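Bench notebook, finishing room
November, green casein paint, batch 611

09:10
Mixed the second trial of the pale green. Base is Rustad white casein powder, pigment is Furow green earth plus a little raw umber. Pigment load 2 percent by weight of dry powder. The first trial had no umber and dried too cold next to bare birch.

Powder into water, stirred by hand, left to stand for 40 minutes, stirred again, strained through a paint cone. Standing time matters with the Rustad powder. Used early, it drags and leaves specks that look like dust but are undissolved casein. Checked with a wet finger on glass before straining. Smooth.

Viscosity by stick only, the cup is still out of service. Runs off in a thin sheet, then breaks into drops. Slightly heavier than the first trial.

10:30
First coat on the three birch panels and the one pine offcut. Brush, with the grain, no tipping off. Raised grain on all of them, worst on the pine. Room was dry and the paint pulled after a few strokes. Next time dampen the panels first and wipe back.

Color when wet is useless as a guide. The wet film reads as a mid gray-green and comes up several steps lighter as the water leaves. Do not adjust a batch on the wet color. The Bamum color card has the same warning on the back in small print, and the last batch was spoiled that way anyway.

Range under discussion is mint to sage. The boundary is mostly a matter of how much umber is in it and what the surface is lit by.

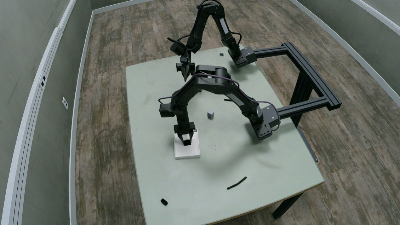

Second coat and rubbing down

13:15
First coat dry to the touch, chalky, no transfer to a white rag. Knocked back the raised grain with a worn gray pad, light pressure, vacuumed, tack cloth. Some burn-through on the arris of panel B. Touched in with the same batch.

Second coat went on with less drag. Coverage is complete on birch. Pine still shows a yellow cast over the knot and will need shellac underneath if it is used at all. I would leave pine out of the job.

Masked the edges on panels A and B to compare a painted edge with a bare one. Bare edge is better. A clean line of wood makes the green look deliberate and hides the thickness of the film at the corner, which is where casein chips first. Pull the tape while the coat is still leathery. On B it was left on too long and took a strip of paint with it.

16:00
Rubbed half of panel A with 2000 grit, dry. This burnishes more than it cuts. Sheen goes from dead flat to a low eggshell, and the green darkens by a small amount. The change is obvious from a low angle and close to invisible from straight above. Judge all sheen samples from low down, from the side opposite the window.

Shadows are also easier to read on the flat half. They stay soft and take on no reflection from the wall. 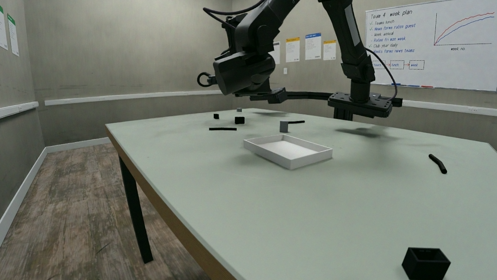

Sage-green surface with a thin wooden edge band, low viewpoint. Soft shadows.

Oil test
Wiped Tikness hard oil on a strip of panel C, one thin coat, excess off after a few minutes. Immediate shift toward olive. Too strong for this job. The wax strip beside it moved much less and marks with water. Neither is settled.

To do
Repeat the oil on a lighter mix, umber cut by half.
Order cones and gray pads.
Keep leftover 611 in the fridge, lid marked, and discard when it smells.
Recheck panel B edge after the heating has been on overnight.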